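How to Write a Match Preview for a Club Website

A good preview gives supporters what they need before kickoff and takes a couple of minutes to read. The steps below work for any amateur or semi-pro side.

Step 1: Collect the basics
Confirm the kickoff time, the venue and the competition. Check these with the home club, as league websites are often slow to update. Then write down each team's last five results and their place in the table.

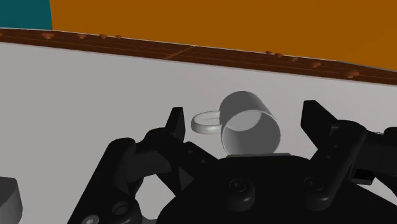 Gray mug lying on its side

Step 2: Open with the fixture
Your first sentence should name both teams, the ground and the time. "Hosness host Maihi at 2 p.m. with both sides chasing a playoff place" is enough. Keep it under 27 words if you can. Save the history for later.

Step 3: Cover form
Give each team one paragraph. Start with the most recent result and work back. Pick out a pattern – late goals conceded, a strong away record – and support it with a score. If a team has played 20 league games, one bad afternoon in January doesn't say much.

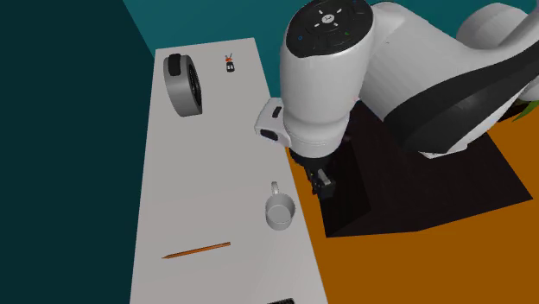
White table and robotic arm, teal walls behind

Step 4: Add team news
Ask the coach the day before. Lindsay Goodwin, who edits the Satine supporters' page, sends the same short message each week: who is injured, who is suspended, who is back. If a player is doubtful, write "doubtful" and don't guess. Leave out medical details unless the club has already made them public.

Step 5: Choose a player to watch
One per team. Give the position and a recent contribution. For example: "Midfielder Maysoun Daher came off the bench against Ostex and set up both goals."

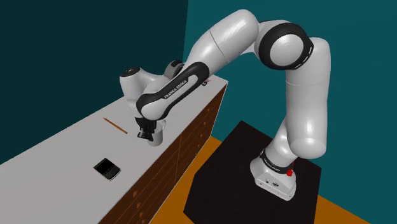
Predictions are optional. If you make one, put it in the last paragraph and give a score. Keep it to 80 words at most, and base it on what you wrote under form.

Step 6: Check and publish
Read the names aloud and compare them with the team sheet. Check that home and away are the right way around. Post the preview the evening before the match, then add a line at the top if the venue or kickoff time changes.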